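4.2 Does softener change how often people wash?

The claim that fabric softener lets households wash less often rests on thin evidence. The Enivcombe survey put it to 600 households, but asked them to recall their habits over a whole year - a task most of us would fail. The Zerus diary study was better designed and ran for only 2 weeks in June.
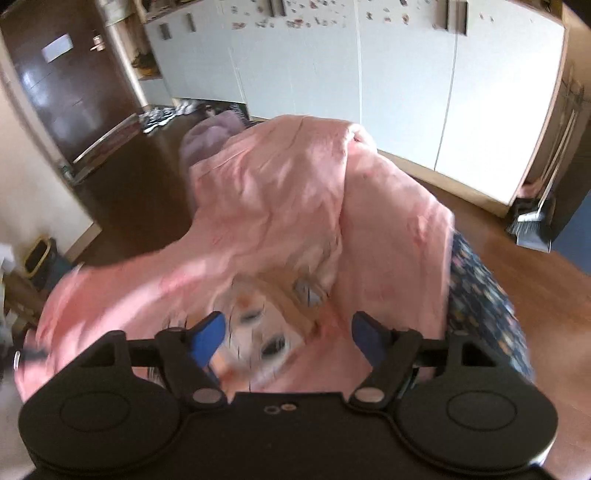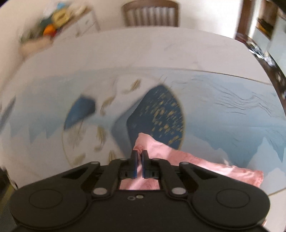
Figure 2. Pink cloth during handling (first picture); the second was taken on the same occasion.

Neither study recorded water hardness. The Skonport figures are often quoted in reply, yet they come from 20 homes, all on one street. We would not build advice on them. A smaller effect may exist - we simply doubt that recall surveys could find it.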